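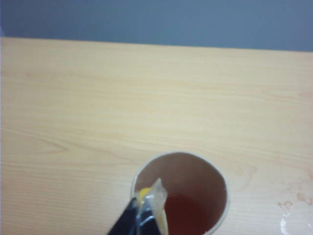
Oil finish on a light wood desktop, water spots after one coat
Finishing and Repair > Tabletops

gunora_bench
Solid top, pale wood, sanded to 120 and finished with one coat of Brallow hard oil. Cure time on the can is 12 hours between coats and 30 days to full hardness. I put it into use on day four. There are now two gray rings near the front edge where cold drinks sat. Do I need to strip the whole top, or can I sand locally and recoat?

flikel907
Two separate problems. One coat over 120 grit is not a finished surface. The end of the scratch pattern is still open and water goes straight in. Gray usually means moisture reacted with iron or tannin. Did you use steel wool at any point?

gunora_bench
Yes, 0000 between sanding and oil. Vacuumed afterward.

flikel907
Then that is your iron. Vacuuming does not get all of it out of open grain. Oxalic acid solution on the rings, rinse twice, let it dry overnight, then recoat. Wear gloves and do not sand the residue dry.

planeandscraper
Disagree on going straight to acid. If the rings came up in the first week they may be in the oil film and not in the wood. Wipe one with mineral spirits. If it fades while wet and comes back when dry, it is near the surface and a light sanding at 180 will remove it. Oxalic on a small area also tends to leave a bleached patch that shows more than the ring did.

flikel907
It leaves a patch if you spot treat. Flood the full width of the board, joint to joint, and the change stops at a glue line.

planeandscraper
On a top with visible joints, sure. OP has not said how wide the boards are.

gunora_bench
Boards are 100 mm, joints are hard to see. Tried the spirits test. One ring faded, the other did not change.

planeandscraper
Sand the first one. For the second I concede the acid – full board width, as above.

mridha_k
Whichever way you go, finish the sanding at 180 and apply three thin coats, wiping off all excess after 15 minutes. Thick coats of that product stay soft. And lay the oily rags out flat outdoors to dry, they can self-heat.

gunora_bench
Acid went on last night, second ring is mostly gone. First new coat is on. Will check the color match once it has cured.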